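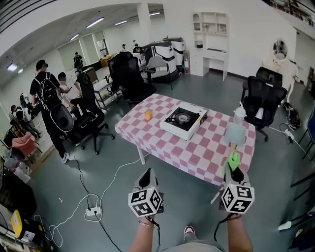 Home | News | Workshop Diary | People | Contact

Two fingertips, one tablecloth: notes from the gripper trials

Those of you who read the November issue will remember that we promised to settle the fingertip question before buying any more pads, and I am pleased to say that we are a good deal closer, even if Montri Khunthong would like it noted that he is not yet ready to call it settled! We have been using the hand-held grippers on the kitchen table, with the checked cloth on, and working through the small everyday jobs that seem so easy until you try them with two fingers and no thumb.

The comparison is between the soft green pads from Trorard and the plain dark grey fingers that came with the Potine grippers. We logged 655 attempts with the green pads and 995 with the grey, which is a lopsided count, I know, and comes from our having had the grey ones so much longer. Mitra Azimi has been through all of them with great patience (and a great deal of tea).

The folded cloth is where the soft pads have really won people over. You can press down, let the pad give a little, and gather up an edge without scraping at the table. With the grey fingers you need to come in much flatter, and new people tend to push the whole cloth along in front of them. On lidded plastic cups it was closer, and several of us prefer the harder fingers there – you feel the rim sooner, and you are less tempted to squeeze. Fruit made very little difference either way, although Montri and I disagree on this and probably always will.

The marker cubes gave us more bother than the fingers did. If you turn your wrists inwards, one cube hides the other from the cameras and the tracking wanders off, so please keep your hands a little further apart than feels natural. Cables should hang freely below the forearm. We lost almost a whole morning to one that had been tucked up a sleeve.

Next we shall try the green pads on both hands, and then the same jobs on the Pongsiri arm, which is slower but never gets tired wrists. If you would like a turn, do come and find Mitra after lunch and she will fit you in.

Recent items
Choosing a wrist camera for the Pongsiri arm
Controller swap: what we kept and what we sent back
A visit from our friends at Plastham

Contact the workshop desk | © Plastham Workshop Newsletter | Back to top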